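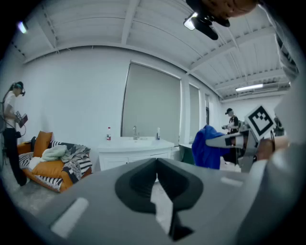
White beams and a corrugated ceiling, with a bright light held up high.

How to measure a room and draw your own floor plan before you sell

I love a floor plan. When I'm looking at houses I skip straight past the kitchen photos to find it, and plenty of buyers do the same. A good plan tells people whether the sofa will fit, which way the bedroom door swings and how far the bathroom is from the back bedroom at three in the morning. You can draw a perfectly decent one yourself in an afternoon, even if you haven't touched graph paper since school!

Your estate agent will probably have a plan drawn for the listing, and you should let them. But having your own first is a real help. You'll know your house better, you can check theirs for mistakes, and you can hand a copy to the buyer who wants to know about alcoves.

What you need

A steel tape measure, five metres or longer
A laser measure if you can borrow one (lovely, but optional)
Graph paper, ideally A3
A clipboard, a pencil and a rubber
A second person for the long walls

I had my neighbour Siiri Eskola on the other end of the tape, and she was much stricter than me about keeping it level.

Step 1: Sketch first, measure later

Walk through the whole house with the clipboard and draw the rough shape of each room, one room to a sheet. Don't worry about scale yet. Put in doors, windows, chimney breasts, fitted cupboards and the stairs. Leave yourself loads of white space, because every wall is going to get a number and some will get several.

Stand in the doorway to draw, and keep the front of the house at the bottom of the page every single time. I turned the landing sheet round by mistake and spent half an hour wondering why the airing cupboard was hanging over the garden.

Step 2: Measure the walls

Start to the left of the door and go clockwise. Measure wall to wall, above the skirting board, and write the figure down in metres to two decimal places before you move on. If there's a wardrobe in the way, measure at a higher level where the tape can run clear.

Then take the full length and the full width of the room as well. It feels like doing the job twice, but those overall figures are your check. Add up the short bits along one side (wall, chimney breast, wall) and they should match the full length to within 2 cm. If they don't, measure that side again now while the tape's still in your hand.

Step 3: Doors and windows

For each opening you want the distance from the nearest corner, then the width. Measure the opening itself and leave the frame out of it. Mark the hinge side of each door with a small curve showing which way it opens. On windows, jot down the sill height too. It won't go on the plan, but a buyer with a tall headboard will ask.

Step 4: Ceiling heights

Take the height in two corners and once in the middle, as older ceilings do wander. Where there are beams, measure from the floor to the underside of the beam and then to the ceiling between them, and write both down. In a loft room, mark where the slope drops below 1.5 metres with a dashed line. Floor area under that line is often left out of the total or shown separately, so ask your agent how they want to handle it.

Step 5: Wall thickness

This is the one people miss, and it's why home-made plans never quite join up. Open a door and measure through the opening from plaster to plaster. Inside walls are quite thin and outside walls are a lot thicker, so do at least one of each. Extensions may be different again.

Step 6: Draw it to scale

Use 1:50, where 2 cm on the paper is one metre of floor. Start with the biggest room on the ground floor, add the wall thickness, then build outwards from there – the hall usually fits itself in at the end. Draw lightly. My dining room moved twice.

When the ground floor is finished, lay tracing paper over it for upstairs. The outside walls and the stairs should line up, and it's such a satisfying moment when they do.

Step 7: Label and tidy

Write the room name and its two main dimensions in the middle of each space. Add a north arrow. Go over the walls in black pen, rub out the pencil, and scan it or have it copied at a print shop. Put "for guidance only, not to be relied on for exact measurements" along the bottom.

A few questions that came in

Modupe Briggs asked about bay windows. Measure the room to the line where the bay begins, then measure the bay on its own, and say "into bay" next to the longer figure.

Tomás Coughlan wanted to know if the garage counts. Draw it by all means, but keep its area separate from the living space.

Mei Nguyen-Tran has a curved wall on her stairs (lucky thing). Measure straight across from end to end, then out to the deepest point of the curve, and draw a smooth line through the three points.

Page last updated Tuesday, May 14, 2024. The guide to measuring gardens and outbuildings will be up in June.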